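Home music server check, my list and my comments
February 18, 2020

I run the Drando server in the cupboard under the stairs and play everything through a pair of Sasaki speakers in the kitchen and one in the bedroom. Twice a year, February and October, I go round with this list. Copy it if you like, but change it to suit your own kit!

1. Vents clear of dust - OK
Hoovered the front grille (brush end, low power). More fluff than last time, which I blame on the coats.

2. Server temperature after an hour of playing - OK
Read 50 degrees on the Drando status page. I start to worry well above that, so fine.

3. Plugs and extension leads - NEEDS WORK
One lead was warm at the plug end. I've taken it out of use and ordered a new one. Please do check yours by hand, it takes no time at all.

4. Cables not pinched or trodden on - OK
The network cable by the door has a proper cover now (hooray). 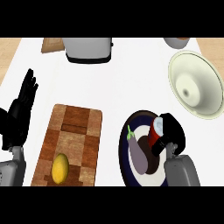
Image source: Maltotico, computer render

5. Backup runs and opens - OK, just
Last backup was 14 days old, and I'd like it under a week. I opened 3 albums from the copy and played a track from each, all good.

6. App updates - PARTLY DONE
The Juster remote app is up to date on the tablet but my phone won't take the new version yet. Scrolling through a long list of artists is much smoother on the tablet, so I'm a bit jealous of myself.

7. Remote app stays open - FAIL
It closed by itself twice while I was browsing, both times on the old laptop. I've sent the log to Juster support and will try a clean install at the weekend.

8. Volume limit set on every room - OK
Bedroom was back at full after the last update, so I've set it again. Worth a look before you press play late at night!

9. Passwords changed - NOT DONE
It's been 6 months. On the list for tonight, along with finding the spare key for the cupboard.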